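O ciclo 925

A falha aconteceu num sábado, às sete da noite, no ciclo 925. Faltavam 75 para fechar o ensaio, e eu já tinha avisado em casa que chegaria para o jantar.

O contrato da Plolel com a Mallville pedia 1000 ciclos sem intervenção. Se alguém encostasse no braço, a contagem voltava ao zero. Fazíamos o ensaio num apartamento mobiliado em Clendbridge, segundo andar, com sofá, cabideiro e tapete, porque o cliente não aceitava números de bancada. Éramos dois por turno. Minha colega cuidava do registro e eu ficava com o botão de parada, um cogumelo vermelho ligado a um fio comprido, que eu levava até para a cozinha quando ia buscar café.

A primeira parte do ciclo era com o cilindro preto. A garra pegava pela ponta, levantava, segurava e devolvia. Era a parte de que ninguém tinha medo. O cilindro não muda de forma e o sensor de força dava sempre a mesma curva. A segunda parte era a toalha.
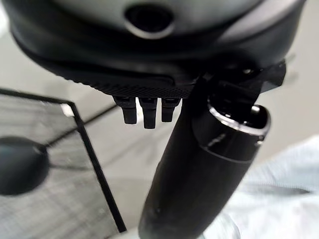 A garra com o cilindro preto, ao lado do tampo de vidro.

Foi no cilindro que eu devia ter percebido. Na hora de soltar, a garra demorou um pouco mais do que de costume. Soltou. Minha colega olhou para mim e eu olhei para a tela, que mostrava tudo verde.

— Anota? — ela perguntou.

— Soltou, não soltou?

Ela não anotou. Isso está no relatório, na minha parte, porque a resposta foi minha.

Na toalha o braço fez o que fazia sempre. Desceu, fechou, subiu. Chegou lá em cima e parou. A tela dizia "soltando". Passaram quatorze segundos e continuava dizendo "soltando", com a garra fechada e a força em 40 newtons, um número redondo que não se mexia. Uma leitura de força de verdade treme um pouco, mesmo parada. Aquela estava congelada.
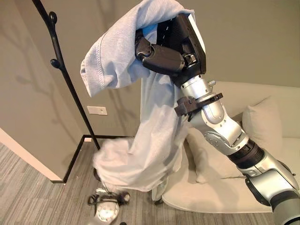
Esperamos. O procedimento manda esperar um minuto antes de declarar falha, e eu queria muito que aquilo se resolvesse sozinho. Um ciclo lento ainda seria um ciclo. O gerente da Mallville ia ligar na segunda-feira e eu já sabia a frase que ia dizer a ele.

Minha colega levantou da cadeira. Disse que a toalha devia estar presa em alguma coisa, que era só olhar, sem tocar. Chegou perto, se abaixou e levantou a ponta do tecido com dois dedos para enxergar por trás. Não falei nada. O botão estava no meu colo.

O braço desceu de uma vez. Não foi rápido, os limites de velocidade estavam ativos e funcionaram, mas ele desceu com a garra fechada e com a toalha junto, e a mão dela ficou entre o punho do robô e o chão. Ela não gritou. Disse "para", numa voz normal, e eu apertei.

Depois houve um silêncio, e o braço ficou travado onde estava, com a mão dela embaixo. Essa foi a pior parte. O freio segura o braço na posição em que ele para, e para soltar o freio é preciso usar uma chave que fica no armário de controle. O armário estava no corredor. A chave estava na gaveta de baixo, dentro de um saco plástico com a etiqueta da Mészáros, que tinha feito a instalação, e o saco estava grampeado. Rasguei com os dentes.

Quando voltei, ela estava sentada no tapete, com as costas no sofá e o braço esticado, muito pálida. Soltei o freio e levantei o robô com o ombro. Era mais pesado do que eu lembrava.

No hospital disseram que eram dois dedos machucados, nenhum quebrado. Ela ficou com a mão enfaixada e comeu um pão de queijo com a outra enquanto esperava a alta. Perguntou se a contagem tinha voltado ao zero. Eu disse que sim. Ela disse um palavrão.

O engenheiro da Mészáros apareceu no dia seguinte e achou a causa antes do almoço. Um conector do sensor de força estava com mau contato. Quando o sinal sumia, o programa repetia a última leitura boa, para não interromper o movimento por bobagem. A garra achava que ainda estava abrindo. Quando o sinal voltou, a sequência seguiu do ponto em que tinha ficado, e o ponto seguinte era descer. No registro do cilindro a mesma coisa já estava lá, mais curta. Qualquer um de nós teria visto.

Ele me perguntou por que a chave do freio estava num saco grampeado. Respondi que tinha chegado assim. Ele escreveu isso.

A Plolel trocou o conector e mudou o programa: agora, sem sinal, o braço para e espera alguém liberar. A Mallville reclamou que assim vai haver mais paradas. A chave fica pendurada num gancho ao lado da porta, à altura da mão. Pintaram uma linha amarela no piso do corredor, que não serve para nada, e colaram outra no tapete da sala, que serve.

Minha colega voltou ao turno em agosto. Na primeira noite pediu para ficar com o botão e eu passei para a cadeira do registro. Anoto tudo, até atraso que ninguém mais enxerga. Ontem, no cilindro, a garra demorou um pouco para soltar. Escrevi a hora e levantei a mão, e ela apertou antes que eu dissesse qualquer coisa.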